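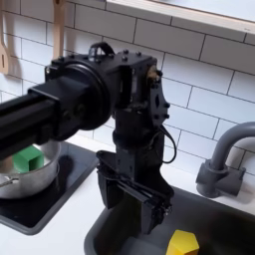 Water treatment at Clividard: notes from the July open day

The Clividard works supplies the upper town and most of Brernlow. Tours ran on Friday in groups, starting at the intake and ending at the test bench. Leonilde Carvalho, the shift supervisor, led ours.

Raw water comes from a reservoir at 701 feet and reaches the plant by gravity. Alum is dosed ahead of the flash mixer, and the flow then passes through settling basins to the sand filters. Each filter is backwashed after 60 hours in service, or sooner if head loss climbs. One was being washed as we passed — the noise made questions impossible.

Hardness in the finished water is 127 mg/L as calcium carbonate. Carvalho said most calls from customers concern scale on kitchen faucets and kettles, and the plant does not soften.

Anselmo Marinho explained the lead sampling program. It covers 43 homes, all with older service lines. The sample is a first draw from the cold kitchen tap, taken before any other water is used in the house.

The new clearwell was closed for coating work. Parking is on the Nidside road, and the filter gallery has stairs only.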